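We use cookies to improve your experience on this site. By continuing to browse you agree to our cookie policy. Manage preferences

The small oven comes into its own
By Maiara Amaral

My grandmother kept her toaster oven on top of the refrigerator, under a quilted cover, and brought it down on Sundays as though it were a visiting relative. The big oven was for holidays and for storing pans. Everything else, the cheese toast and the baked apples and the single chicken leg my grandfather was allowed after his heart scare, came out of that small box with the ticking dial. I thought of her often this February, when the oven in my rented house in Tallarby gave up for good and the landlord took his time about it.

I borrowed a Zirner from my neighbor and expected to last a week. I lasted the whole winter, and when the new range finally came I found I was a little sorry to see it. A small oven asks you to cook in a small way, and for a household of two that is a very nice way to cook. You heat what you need. You eat it while it's hot. There is one rack, so there is one thing on it, and you stand there in your socks and watch the edges go brown.

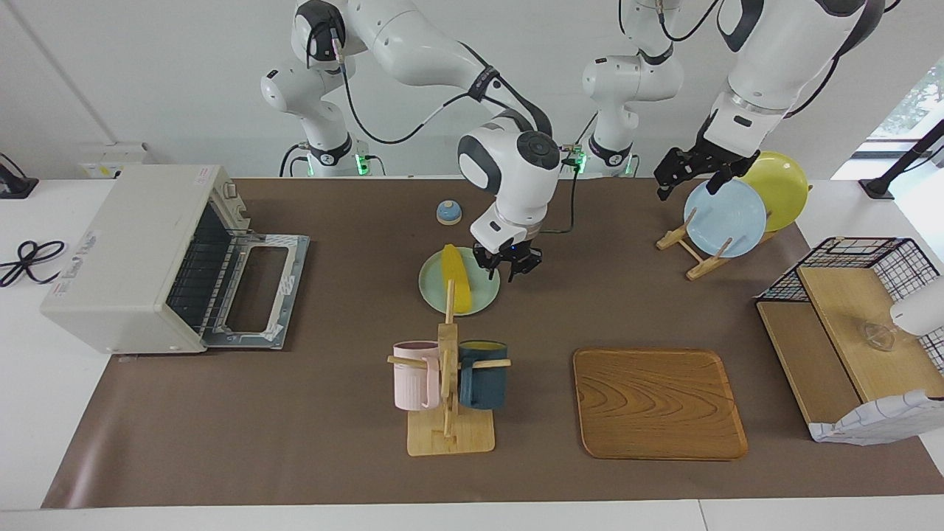
The plates matter more than I would have guessed, too. With a big oven there is always a serving dish, a trivet, a procession to the table. With a little one the food goes straight from rack to plate, so the plate had better be close by and it had better be one you like looking at. I have come to love plain colored plates for this, the soft greens and blues that used to fill every church kitchen. A slice of toast with a roasted tomato sliding off it looks like lunch on a pale green plate. On white it looks like something you were given in a hospital (my apologies to white plates, of which I own a great many).

Then there is the door. Most of these ovens open downward, and people forget to leave room for it. Before you settle on a spot, open the door all the way and see how far out it comes, then leave yourself another hand's width for the plate. A mat underneath is a kindness to the table and catches the crumbs, and a dark one forgives you if you don't get to them until Thursday. Pull the oven well out from the wall when it's running, and let it cool completely before you put anything away.

As for what to cook, start with things that like a close, fierce heat. Halved peppers with a little feta. Thick bread rubbed with garlic. At Drallo, the lunch counter by the old bus station, they finish their open sandwiches at 200 degrees Celsius, and Mrs. Mazurek, who runs it, told me she wouldn't trade her countertop oven for anything in a catalog. I tried her mushroom one at home, with mustard under the cheese, and we had it for supper the next night as well.

My neighbor has her Zirner back now. I bought my own the same afternoon I returned it, and it lives on the table by the window, where my grandmother would say it gets in everybody's way.

Last updated: 6th April

Comments

toastandjam: We raised a family on one of these and a hot plate! Mustard under the cheese is going on my list for tonight.

Pru W.: What do you use to line the rack for the tomatoes? Mine drip all over the bottom.

Gil in the valley: My mother had the pale green plates. I still have one left and I won't let anyone else wash it.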